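From: Fatima Okoro
To: skeklow-demos list
Date: 5 July 2025
Subject: Re: [skeklow-demos] empty starts, and how many we want

Hi Tanko, hi all,

Tanko Chukwu wrote:
> Quick one before I merge the Nanthorpe batch. I'm seeing a lot of
> episodes where the fingers are open over bare table for ages before
> anything gets picked up. Do we trim those or leave them in? Ladi says
> trim, Idalina says leave, I just want one rule. Also, are those the
> old pads? They look chewed.

Leave them in, please! Or most of them, anyway. I went back and forth with Idalina on this last night (sorry for the noise in the other thread) and she talked me around. When we trimmed hard for the Etim set, the policy never learned what to do with its hands while it was waiting, so it would close on thin air the second it woke up. If every clip starts a hair before the grasp, then "open and waiting" is a thing the model has hardly seen. My vote is to keep up to 4 seconds of open fingers at the front and cut whatever is longer than that.

What I'd like is for the starts to look different from each other. Some with bare table between the pads, some with stuff off to one side or way up in a corner, so it doesn't decide that an empty middle means an empty table.
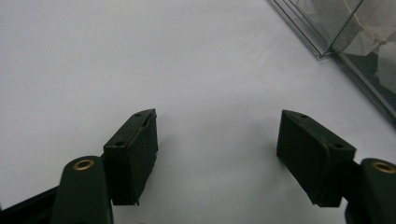 Olumide has a script that flags long starts, and he says it chokes when the gripper is moving slowly, so don't trust it blindly. I checked 50 episodes by eye and threw out 17, nearly all of them because the person recording had wandered off mid-take (guilty, two of those were me). The rest are fine as they are. We're still short of the 200 I promised Ladi, but I can do more next week if somebody else takes over the labeling.

On the pads: yes, same ones as before, and yes, they're getting ratty at the corners. I don't want to swap them halfway through a batch. If we change them now, half the set has crisp edges and half doesn't, and then we'll be arguing about that instead. Let's finish Nanthorpe on these and put the new ones on for Ustus. Please write the pad set in the notes field when you upload, I keep having to guess.

Oh, and the table. I know it has stains. I kind of like them? The model should be able to cope with a blotchy surface, and a spotless one is all we had in the Etim set.

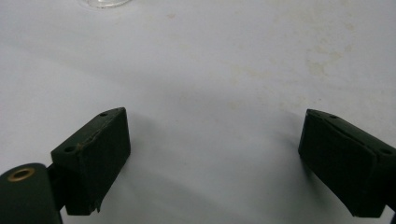
Open start, nothing in the grasp, marks on the table toward the top right.

Tanko, if you're good with the 4 second thing, go ahead and merge, and I'll fix the wiki page. Ladi, shout if you hate it!

Fatima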